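4. Drawer: opening, loading and closing

The Grurneck cabinet has a single drawer with a thin black metal handle. Set the cabinet on a flat table before use.

4.1 Pull the handle straight out until the drawer reaches its stop.

4.2 Check that the drawer is empty and its floor is clean.

4.3 Place the item to be stored on the table beside the cabinet. Narrow boxes, such as a box of Walkers, go in lengthways, label upwards.
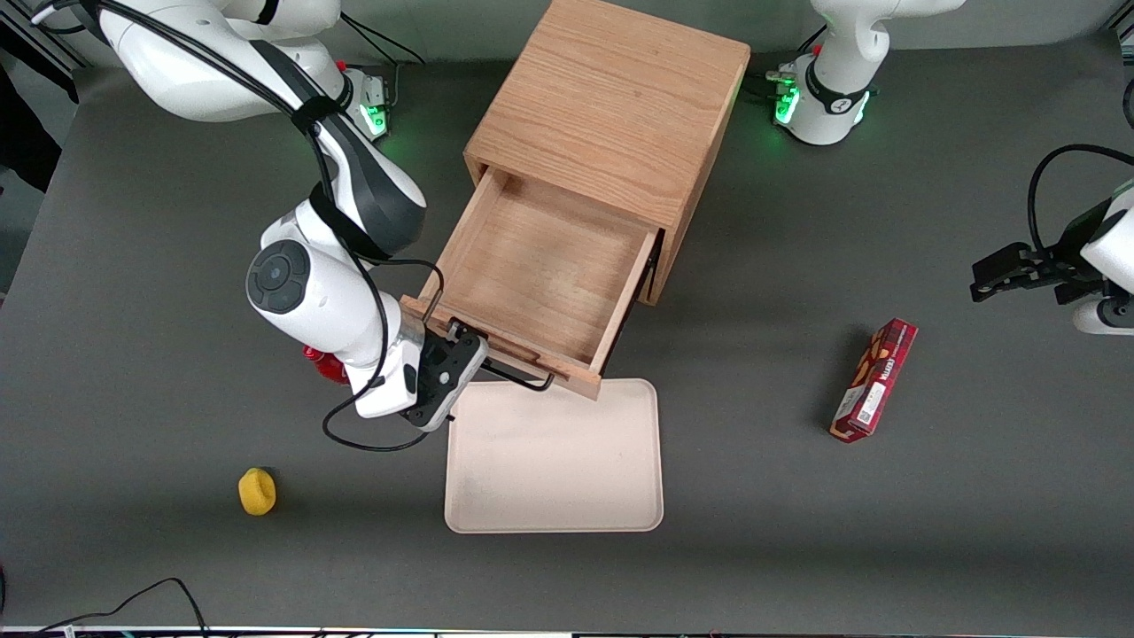
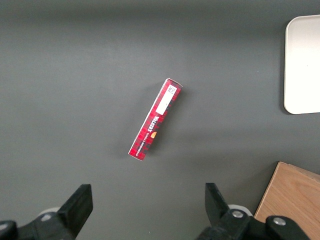 4.4 Lower the item on to the drawer floor. Do not drop it - the floor panel is thin.

4.5 Push the drawer shut with a flat hand on the front panel.

Note: items longer than 198 mm do not fit. Use the Wutosard tray instead.

Caution: do not lift the cabinet by the handle. Do not load the drawer beyond 7 kg.

5. Care of the wood

Wipe the top along the grain with a dry cloth. Apply Grukberg oil once a year, in May, and leave the drawer open for 150 minutes afterwards. Replacement handles are supplied by Gkikas under part number 218.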